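Sim Notes, 3 September 2018

Parnari's kitchen numbers: read the small print

The Ding group at Jistcombe has put out a short report on Parnari, its method for training two-armed robots entirely in simulation. The headline is that a policy trained on 900 simulated runs beats one trained on 300. I would hope so. More data usually helps, and the report spends four pages on that and half a column on the part I wanted to read.

What Parnari does is reshuffle a tabletop between runs — a placemat moves, a pear stays put — and ask the same policy to cope. The renders show how far that shuffling goes.

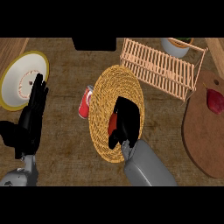
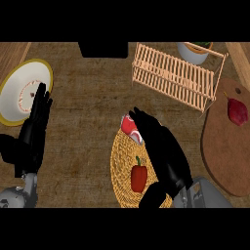
Two renders of the kitchen table, with the rack, cutting board and pear at the right in both.

Reading time: 2 minutes

My trouble is with how little changes. The wood, the rack and the board look much the same in both renders, and a policy could lean on that background without learning much about grasping. The authors say they tested for this on 400 held-out layouts. Every one of them uses the same table.

Then there are the hands. Multi-fingered hands are hard to simulate well, contact most of all, and the report gives no friction settings. The older Zustiser baseline published its settings in full, and people still had trouble repeating its results.

I don't think the work is wrong. The full set of 1537 runs is promised for release, and I'd like to see someone outside Jistcombe score it on a table the policy has never met. A real one would be better still. Until then I'm filing the result under "maybe" and leaving our comparison chart as it is.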